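Berkness House
Steward's Diary
September 2019

Entry for Saturday. Kept by Finbarr Nic Giolla, Dining Services.

The front room was opened at eight. The white table was wiped down and left uncovered, as the cloths had not come back from the laundry. One round dark tray was set out for the morning's work on table service, and the remainder stayed on the rack in the pantry.

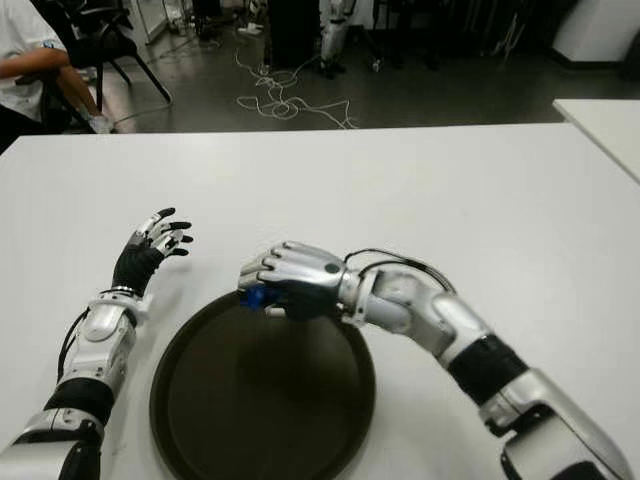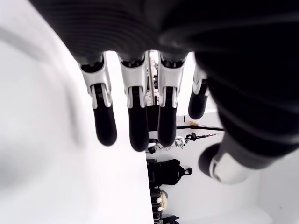 The matter of the trays has now been before this department since the spring, and the entry for today records the position reached. The house holds 95 round trays of the dark brown pattern, all supplied by Bolach. They were bought to replace the oval steel trays, which were noisy on the hard floor when dropped and were disliked by the evening staff. The round pattern has a low rim. It is light enough to be carried on one hand when loaded with cups, and it stacks well, provided that each tray is dried on both sides before it goes away. Trays put up damp have been found stuck together on two Monday mornings, and Mr. Jenkins has asked that the drying rule be posted again above the sink.

Mr. El-Sayed attended at nine to review the order of laying a tray. The order agreed in the summer was read through and stands with small changes. The tray is to be placed flat on the table with a clear space on all sides. Heavy items go down first and toward the middle. Small items follow and are set inside the rim, where they can be reached by a seated guest without leaning across the pot. Items are to be lowered onto the tray and let go only when they are resting on it. The earlier wording allowed small items to be "placed or dropped," and the last two words have been struck out at the request of Mr. Eide, who has had the replacing of the saucers.

A question was raised about tray liners. The paper liners from Nudora keep cups from sliding but lift at the edge when the tray is carried past the open door. The cloth liners do not lift, but they must be laundered, and the laundry is already slow. It was decided to use no liner at breakfast and a cloth liner at afternoon tea until the end of October, and to look at the matter again then. I recorded my own preference for no liner at any meal. A bare tray is quicker to clean and shows at once whether it has been cleaned.

The washing of the trays was also discussed. The dark finish marks easily if scoured. Green pads are withdrawn from the tray sink with effect from Monday and a soft cloth is to be used with plain dish soap and warm water. Mr. Lloyd reported that he had taken a cup ring out of one tray with baking soda and patience. He was asked to write down the amount he used and has not yet done so.

At half past ten the tray count was taken for the quarter. The shelf list shows 95 and the count agreed with it, with one tray later found to have a split in the rim. It has been marked with tape and set aside on the lower shelf, and it is not to go back into service. The cups were counted at the same time. The book figure is 364. The pantry and the upstairs closet together produced a lower number, and Mr. Jenkins is to look in the garden room before the figure is entered. I expect that the difference will be found there on the window ledge, where it was found in the last quarter.

The Price account was settled by check before noon. The invoice came to $125 for the repair of the pantry rack, the two lower shelves having been rehung and the third leveled. The rack now takes a full stack without leaning. I have asked that the top shelf be kept for empty trays only, as the shorter members of staff have been reaching up under loaded ones.

The afternoon was given to tables. The long white table is to remain in its present position for the coming week. Its surface shows every drip, and tea should be wiped up when it falls and not left for the end of the meal. The dark trays stand out well on it, and guests with poor eyesight have said that they can find the edge of the tray more readily than they could on the brown tables. This was not considered when either was bought. Mr. El-Sayed suggested that light cups be used with the dark trays for the same purpose, and I have noted it for the autumn order.

Mr. Eide asked that the following be entered. The tea on Thursday was served eleven minutes late on account of the kettles, and the tray staff were not at fault. It is so entered.

Staff present today: Jenkins, Lloyd, Eide. Mr. El-Sayed left at one.

Outstanding at close: the cloths from the laundry; Mr. Lloyd's note on the baking soda; the cup figure; a new card for above the sink, the old one having run in the steam. The card should be written in pencil or covered.

The pantry was locked at twenty past five and the key returned to the hook in the office.

F. N. G.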